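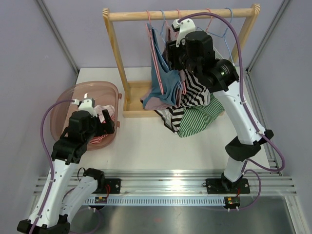 Budgeting for a second pair of arms: Coralie Ruddock on what a garment-handling cell costs to run

Coralie Ruddock plans equipment for Bullton, a textile sorting and rental business with one automation lab and one production floor. Her budget covers the lab's two-arm cells, which practice moving clothes between hangers and bins. In March she submitted the request for the next round of hardware. The conversation that follows took place at the lab and has been edited for length.

Ruddock began with the spreadsheet. It has one tab for things that are bought once and another for things that are bought again, and the second tab is longer.

"When I took over the budget, everything was on one sheet," she said. "You had an arm next to a bag of cable ties. The arm looked expensive and the cable ties looked free. Then you got to the end of the year and the small lines had added up to more than an arm. So I split it."

The arms the lab uses are small bench units sold in kit form, with black motor housings and white links. They are mounted in pairs on an aluminum rail at the front of the work surface, with a camera carried above the gripper. Ruddock was asked why the lab did not start with industrial arms, which the production floor will presumably need.

"We looked at them. Nandberg quoted us for a pair with controllers, guarding and a service contract. It was a fair quote. For the same money I could equip the lab and have most of the year's spares on the shelf. What we need to learn at this stage is whether two arms with simple grippers can deal with a shirt that has slid halfway off a hanger. You don't need a large payload to find that out. A shirt weighs nothing much."

She does not regard the bench arms as a cheap version of the final machine. They are budgeted as consumable equipment with a planned life of 1639 operating hours, after which a unit is stripped for parts. The number comes from the lab's own maintenance log and is the mean time to the second motor replacement. The first replacement is treated as normal wear.

"People asked me to round it," she said. "I left it alone. If I write a round number, someone assumes I guessed."

The shoulder motors go first. An arm reaching up and across to a hanging garment holds its own weight far from the base for long periods, and the shoulder carries that load. The lab now stocks shoulder motors at twice the rate of any other joint. Elbows are next. Gripper motors fail less often than she had expected, although the fingers wear and are reprinted on a schedule.

On cables, Ruddock had more to say than on motors.

"The cable from the wrist camera has to follow every joint. If you tie it down tight, it breaks at the connector. If you leave it too long, it catches on a hanger. Ours are tied to the long link and have a loop left at the elbow. We write the loop length on the build sheet, and when a cable is replaced, the person replacing it has to measure it. That took out a large share of our stoppages and it cost us a tape measure."

She buys the camera cables in one color, purple, so that they can be told from power wiring at a glance and reordered without discussion. A different supplier offered a lower price for black. She declined.

The figure that caused the most debate in the March request was 1157 dollars per cell for what the spreadsheet calls fixtures and textiles. This line covers the racks, hangers, bins and clothes. It was returned to her with a query.

"I understand the query. It's a clothes rack. You can get one anywhere. But I have to get the same one again in two years, and so does the other site if we open one. The rack has to be the same height with the same slope on the posts, or the work we did on the first one is worth less. So we buy them in a batch and hold them. Holding stock costs money and shelf space."

The racks are small wooden ones with a round top rail. Metal was tried and dropped after two months. A bare metal tube let the hangers slide too easily, and light from overhead moved along it as a bright line in the camera image. Wood gives some friction and does not shine. Ruddock noted that the aluminum rail at the front of the cell does shine, and that she has a quote from Vigfúsdóttir for a matte finish on the next set of profiles. It has not been approved.

Hangers are thin and bought in two colors, pink and light blue. She was asked whether the color matters to the process.

"It matters to the people who reset the cell. They get instructions like 'striped item on blue.' The price is the same. What does matter is thickness. A thick hanger needs a wider gripper opening, and then the finger knocks the one beside it. We specify thin and we reject the batch if they come in wrong. It has happened."

The bins are translucent plastic. Opaque ones were cheaper by a small amount per unit, but an operator looking from the side could not tell how a garment was lying in the bin without stopping the cell and leaning in. Each of those checks was short. Over a shift they were worth more than the difference in price.

The clothes themselves are written off. The lab draws them from Bullton's own retired stock, so the purchase price is zero, but washing, tagging and sorting are charged to the project. Ruddock asks for a set mix: plain items, broad stripes, narrow stripes and a few pieces in soft colors that sit close to one another.

"Plain dark cloth on plain dark cloth is hard for a camera. Stripes are a different difficulty, they twist and the pattern goes in every direction. If I only send down easy garments, the lab reports good numbers and the production floor gets a surprise. So the hard ones are on the list, by category, and the lab can't trade them out."

She also budgets for mess. A cell is not reset to a tidy state before each run. Garments bunch at the base of the rack, overlap and hang over its front edge, and the plan assumes they will. Vendors who came to demonstrate equipment tended to bring a single flat shirt. Brestatano, a gripper manufacturer, was the only one of the firms she contacted that agreed to work from a pile she supplied. Its gripper performed well on heavier knits and less well on thin woven cloth, and Bullton did not buy it. She has kept the company on the list for the production phase.

Labor is the largest line in the request and the one she considers least well understood. Each cell is assigned 38 operator hours per week, covering supervision, resets and first-level repair. Early plans allowed for a good deal less. They counted the time the arms were moving and left out the time spent rehanging clothes, untangling them, changing a finger or checking a camera mount that had shifted.

"A camera mount moves a little and everything downstream of it is off. You can lose a morning. The mount is a printed part, it costs almost 2 dollars in material. The morning costs a lot more. So now there's a check at eight and another one at one o'clock, and they're in the labor line because somebody has to do them."

Enclosures were another late addition. The first cell stood on an open bench near a window. Results in the afternoon differed from results in the morning, and the team spent several weeks looking for the cause in software. The current cells have plain gray walls on an aluminum profile structure, with the work surface in white. Ruddock put the panels and profiles in the request as a fixed item, not an option, after an earlier version was approved with the enclosures struck out.

"They were struck out since they looked like furniture. I put the lost weeks next to them in the second version. Nobody struck them out after that."

Asked how she decides when to replace a cell and when to repair it, she described a simple rule. If the parts and labor for a repair exceed a third of a new pair of arms, the pair is retired and the rails, walls and electronics mounting are kept. The arms sit on flat plates fixed to the rail, and a change takes under an hour if the control boards are left in place. Boards are mounted below the plates, at the front, where they can be reached without moving the arms. In the first layout they were at the back and a board swap meant taking down a wall.

She does not buy both arms of a pair separately. Motors from different production runs have shown small differences in play at the joint, and a pair with one old arm and one new arm takes longer to set up. The leftover arm from a retired pair goes to spares, where it usually supplies elbows.

On the move from the lab to the production floor, Ruddock was cautious. The current request does not include it. She has asked for money to write the specification, with a cost range and a list of the assumptions behind it, and expects to revise the range twice before a purchase.

"The temptation is to take the lab cell, multiply the price by some number and call that the production budget. I've been asked for exactly that. The lab cell has no guarding to speak of, it has a person next to it most of the day, and it handles a handful of garments at a time. The parts that carry over are the fixtures, the garment mix and the reset procedure. The arms don't carry over at all. So the cost of the arms tells you very little about the cost of the floor."

What would she advise another company preparing its first request of this kind?

"Run one cell for a full quarter before you price the second. Log every part that goes into it, including tape. Put the person who resets it in the meeting where the budget gets discussed. And ask the supplier for the lead time on a single motor – not on a full arm, on one motor. We've had a cell down for three weeks waiting for a part that fits in your hand."

The decision on the March request is still open. The fixtures line was cleared with one change: hangers will be ordered quarterly, and racks will stay as a single batch. The matte profiles have been moved to a separate request, together with a second shelf for the spare arms.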